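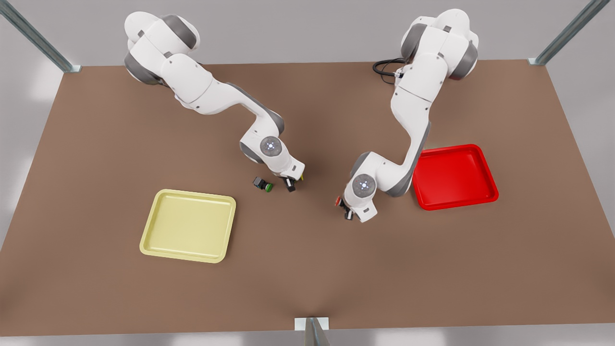 Subject: Re: Tick numbers and the Gandley spraying plan
From: Thanasis Drakos
Date: September 17, 2023

Bo-ram Cha wrote:
> The county health office says tick bites seen at the Gandley
> clinic went up by 20 since May, and the supervisors want to
> spray the park edges before the state money runs out. Priltar
> has put in a bid. I think we should write in support. Waiting
> another year seems hard to defend if more kids get Lyme.

Bo-ram, I'd hold off on the letter. A rise of 20 from what? The handout doesn't give last year's total, and the clinic added evening hours this summer. More hours, more people walking in with bites. It may be a real increase, but I can't tell from one number and neither can the supervisors.

I also read the Priltar bid. It promises "up to 12 weeks of control" and cites one trial, done on golf course turf. Our park edges are leaf litter and brush. Harish Prajapati asked about that at the hearing and was told the results "should carry over" — no source, no follow-up.

And the state grant covers testing and doctor training too. Ok-hee Woo sent the guidelines to this list in May, page 4 if you still have them. Why is spraying the only item on the agenda?

I'd sign something asking for the clinic's figures by month and a second bid. I won't sign the draft as it stands.

Thanasis

List contact: Do-yoon Bae, list owner | © 2023 Gandley Health Policy List | Back to top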